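Trindeo Open Day: Call for Participants and Paid Demonstration Hosts

Orkisville, February
Posted by the events desk at Trindeo
Applications close on the last Monday of the month at 5:00 p.m.

Trindeo is looking for people to take part in its next open day at the Munach building in Orkisville. We need two groups: visitors who will try the hand-held grippers in a booked session, and a small number of paid hosts who will run the tables. You do not need a technical background for either one. Please read the whole page before you apply, as the two groups have different hours and different forms.

What the open day is

Trindeo makes grippers and the software that goes with them. Most of our work is on household handling: picking up, putting down, sorting, and passing objects that are soft, round, slippery or easy to bruise. Twice a year we open the building and let the public do the same tasks our own staff do. Last time we had 382 visitors over the day. We had space for more in the afternoon and not enough in the morning, so this time all hands-on sessions are booked in advance.

The day runs from 9:30 a.m. to 6:00 p.m. There are three parts to it. The ground floor has the hands-on tables. The second floor has the arm demonstration, which is run by our staff only and which visitors watch from behind a rail. The room at the back of the second floor is for short talks and questions. Coffee and sandwiches are in the lobby. Visitors can come and go between floors, but please be at your table five minutes ahead of your booked time.

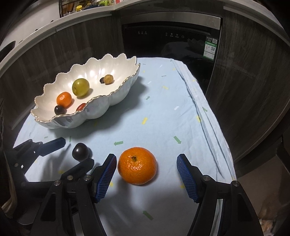

Visitors at the ground floor tables work with a hand-held gripper for a session of 40 minutes. A host shows you how to hold it and how to open and close the fingers, and then you work through a card of short tasks at your own pace. Fruit is the first task on every card. You bring the open fingers down on either side of a mandarin, with a blue pad facing the peel on each side, then close, lift, and move it to the bowl. Plums come next, and most people find them harder, as the skin is smooth and it is easy to squeeze too much. After the fruit there is a towel to fold, a set of cups to stack, and a drawer to open and close. You can skip any task you do not want to do. There is no score, and the host will not time you.

Some sessions are run with two grippers and some with one. If you have a preference, write it on the form. If you have limited movement in one hand, a single-gripper table is usually the better choice, and we have a lighter handle that can be set out if we know ahead of time.

Group 1: Visitors for the hands-on sessions

We have 177 places. Each place is one person for one session. Groups of up to four can book tables next to each other. Larger groups, such as school classes or clubs, should write to Vandana Uniyal before filling in the form, and she will find a block of time that works.

You can take part if:

- you are 16 or older (ages 12 to 15 may take part with an adult at the same table)
- you can stand or sit at a table for 40 minutes, with breaks
- you are comfortable following spoken instructions in English or Spanish
- you have no open cuts on your hands on the day

Tell us on the form if you have a food allergy. The fruit changes depending on what the market has, and we will put you at a table that suits you. We do not use nuts at any table.

Each visitor session is recorded by the gripper itself. The recording covers the table and your hands. It does not include sound. We use the recordings to study how people approach different objects, and that is the reason we ask for written consent. You may do the session without being recorded; check the box marked "no recording" and we will switch it off before you start. Your place does not depend on your answer. If you agree on the day and change your mind later, write to us within 30 days and your session will be deleted.

Visitors are not paid. Admission is free, parking behind the building is free, and we can reimburse local bus fare if you bring the ticket.

Group 2: Paid demonstration hosts

We are hiring ten hosts for the open day. This is short-term paid work. It covers one evening of training, one setup afternoon, and the open day itself.

What a host does:

- greets each visitor and checks the booking and the consent form
- shows how the gripper is held, opened and closed
- resets the table between sessions: fruit back in place, cloth laid, towel unfolded, cups unstacked
- wipes the handle and the finger pads after each visitor
- swaps out any fruit that has split or gone soft
- answers simple questions and sends the harder ones to the engineer on the floor
- calls the engineer if a finger sticks, a screw works loose or a pad starts to peel

What a host does not do: hosts do not repair the grippers, do not change any settings, and do not work on the second floor. The arm demonstration is handled by Stojan Trajkovski and his team.

We are looking for people who are patient and speak clearly. Much of the day is spent repeating the same short explanation to someone who has not heard it before. Past hosts have included a retired bus driver, two nursing students, a line cook and a piano teacher. Experience with the public is useful. Experience with machines is fine but does not count for more. You will be on your feet for most of your shift, and you will need to lift a crate of fruit from the cart to the table, up to 25 pounds.

Hosts must be 18 or older and allowed to work in the United States.

Hours and pay

Training is one evening, 6:00 p.m. to 8:30 p.m., at the Munach building. Setup is on the afternoon before the open day, 1:00 p.m. to 5:00 p.m. On the open day there are two shifts, 8:30 a.m. to 1:30 p.m. and 1:00 p.m. to 6:30 p.m. The half hour of overlap is for handing the tables over. You may ask for one shift or both. Anyone working both gets a one-hour paid meal break and lunch.

Pay is $24 an hour for all hours, training included. Payment is made by direct deposit within two weeks. Hosts who live more than 20 miles away can claim mileage. We provide an apron and a name badge. Please wear closed shoes and tie back long hair. Rings and bracelets should be left at home or in a locker, as they can catch on the linkages.

The arm demonstration

Open to everyone, no booking. Demonstrations start on the hour from 10:00 a.m. to 4:00 p.m. and last 20 minutes. The arm does a set of kitchen tasks using what was learned from recorded sessions. The set used for this year's demonstration comes to 2,317 sessions, of which 1,836 were done by members of the public and the rest by staff. Stojan will stop the arm partway through to explain what it is doing. It makes mistakes, and he leaves them in. Questions are welcome at the end.

At 2:30 p.m. Baiba Mägi gives a talk in the back room on finger pads, why they wear out, and which surfaces hold a wet glass best. She will have worn pads to pass around the room.

Getting here

The Munach building is at the north end of Delić Street, across from the tire shop. The number 6 bus stops at the corner. The front entrance has three steps; the side entrance is level and leads to the elevator. Restrooms are on both floors. Service dogs are welcome. Please leave other pets at home.

How to apply

Visitors: fill in the session form on the open day page. Give us two time slots that work for you. You will get a confirmation by email within a week. If both of your slots are full, we will offer you another and put you on the waiting list.

Hosts: send a short letter and a list of past jobs to Krešimir Dimitriou at the events desk. One page is enough. Tell us which shift you want, which languages you speak, and whether you can make the training evening. We cannot take hosts who miss training. Short phone interviews will be held the week after applications close, and everyone who applies will get an answer.

Questions about consent and recordings go to Ottavio Cattaneo, who can also send you the consent form ahead of time if you would like to read it at home. The events desk phone is answered on weekdays between 10:00 a.m. and 3:00 p.m.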